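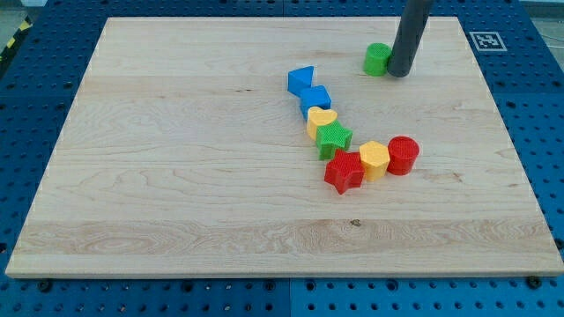 Colored shape blocks on a maple-colored wooden board.

Wotgate Cinema, House 1: Pre-Season Walkthrough

Inspected by: Thérèse Gagnon, front of house
Second signature: Ľudovít Vávra, projection
Month: April
Occasion: opening of the spring program, first feature being the boxing drama with the three-hour running time
Doors: 6:30 p.m.

Marks used: OK, FIX (before doors), WATCH (live with it, but look again), NO (nobody sits, stands or plugs in there until it's done).

LOBBY

Front doors open outward, both leaves: OK
The left one still groans like the second act of a costume drama. Oil has been applied. The groan has a lower pitch now.

Floor mats flat, no curled corners: FIX
Corner by the poster case is up again. Tape is a stopgap and we are on our third stopgap.

Popcorn machine, cord and kettle: OK
Cord replaced over the winter. Please stop resting the scoop on the warming lamp.

Concession line kept clear of the side exit: WATCH
Fine for a Swedish film. For anything with a car in it, the line goes straight across the exit. Rope stand moved two feet toward the restrooms.

Lobby standee, secured: FIX
The cardboard boxer is taller than the doorway he is leaning on, and he leans. Tie him to the radiator bracket at the waist. His gloves were blocking the extinguisher sign and have been folded back, which does him no favors as a fighter.

AUDITORIUM

Aisle lights, both sides: FIX
Row F left is out, row M left flickers. The flicker was mistaken for part of the ghost picture last fall and got a good review in the comment book. It still has to go.

Exit signs lit: OK
All of them. One patron has written in to say they spoil the blacks. They will go on spoiling the blacks.

Seats, bolts and hinges: NO for H10, OK for the rest
H10 drops its occupant about a third of the way to the floor. Bagged and taped off. Do not sell it, and do not give it to the critic, however he felt about our documentary series.

Carpet seams: WATCH
Center aisle seam lifting near row C. You find it with your toe during the trailers.

Balcony rail height and firmness: OK
Pushed on it with both hands along the whole length. Coats and drinks on the rail are still not allowed, including during the credits, including if you know someone in the credits.

Ceiling plaster: WATCH
The crack over the right-hand speaker is where it was last year. I marked the end of it in pencil, so next time we will have something better than Ľudovít's memory.

Posted capacity matches seats on sale: FIX
Box office screen still offers H10. See above.

Sound level, loudest reel: WATCH
Played the final fight from row D. It is very loud and it is very long. My opinion of the score is not a safety matter and has been moved to the comment book.

PROJECTION BOOTH

Fire door closes by itself: FIX
It does when it isn't held open by a film can. The can in question holds a Brinkmann western we are supposed to have sent back. Return the can and both problems go away.

Booth extinguisher charged, tag current: OK

Lamp hours: WATCH
Log reads 1410. The note taped to the housing says to order a new lamp at 1000. Ľudovít says the note belongs to the old projector. He may be right, so he can take down the note and sign for it. Picture is bright enough for the comedy, a bit murky for the submarine one.

Exhaust fan: OK
Runs. Sounds like the submarine one.

Port glass clean and seated: OK
Cleaned. A great many of the stars in our space picture turned out to be ours.

Ladder to the roof hatch: NO
Bottom rung is loose. Flosten has the part on order. Until then the hatch is off limits, and so is the view.

BEHIND THE SCREEN

Screen frame and lacing: OK
One lace short at lower left, replaced with string of the proper weight.

Storage kept off the speaker stands: FIX
I removed a box of 3D glasses, a fog machine and 12 copies of the Tralteo festival catalog from the year we were not in it. The fog machine stays unplugged. It sets off the alarm, and the alarm does not care that it's a vampire night.

COMMENTS FROM PROJECTION (Ľ. V.)

Row F light done. Row M needs a new socket, not just a bulb. Note on the lamp housing is down. The can is at the front desk with a label on it. I disagree about the score; it earns its volume in the last round.

COMMENTS FROM FRONT OF HOUSE (T. G.)

Mat retaped. Boxer tied up. H10 is off the box office screen. Ladder and row C seam carried over to the next sheet. Watched the last round again from the back with the level down two notches and could hear the dialogue, most of which is the word "again." Leave it down two notches.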